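Spoon

A spoon is an eating, serving and cooking tool with a shallow bowl at one end of a handle. One of the oldest bits of tableware, older than the fork by a long way. Used for liquids, soft foods, grains, also for measuring.

Name

English word comes from Old English spon, a chip or splinter of wood. Latin cochlea, a snail shell, lies behind the French cuillère.

Form

Two main parts, bowl and handle (also called the stem). Bowl oval in most table spoons, round in many soup spoons. Where the two meet the metal usually narrows to a neck, the weak point on cheap spoons and the first place to bend. 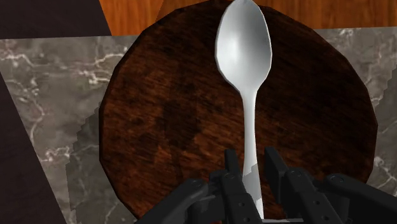 A spoon with an oval bowl and a long, slender handle.

History

Early spoons were made of shell, bone, horn and wood. Egyptian examples in ivory and slate survive. Romans had two common sorts, the ligula for soups and the smaller cochlear, with a pointed handle. In medieval Europe wood and horn for most households, silver for the rich. Pewter later on. The modern shape, with a wider flatter handle, settled in the 18th centruy.

Regional makers

The Semov valley was known for carved limewood spoons, sold at the September fair in Betura. The town museum there holds 359, most of them catalogued by Inese Rimkutė. Damián Esquivel dates the oldest to before the first parish records, Benedikt Lenz disagrees and puts it later. Not settled. Metal spoons from the Nygård works replaced them in most kitchens, a pattern book lists 51 handle designs.

Types

Teaspoon, for stirring and for small amounts.
Dessert spoon, between tea and table size.
Tablespoon, serving in Britain, also a measure.
Soup spoon, often round bowled.
Ladle, deep bowl, long handle, sometimes classed separatly.
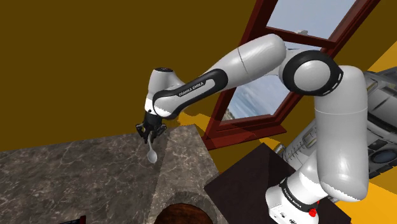

Silver spoon held upright with the bowl downwards, over a stone countertop.

Materials and care

Stainless steel is now the usual choice. Silver tarnishes, and egg will blacken it. Wooden spoons are kind to pans but should not be left to soak. Horn warps in hot water.

In custom

Spoons given at christenings in much of Europe. Welsh lovespoons, carved from a single piece of wood, were courtship gifts. Also played in pairs as a percussion instrument.

See also: Fork, Ladle, Cutlery, Lovespoon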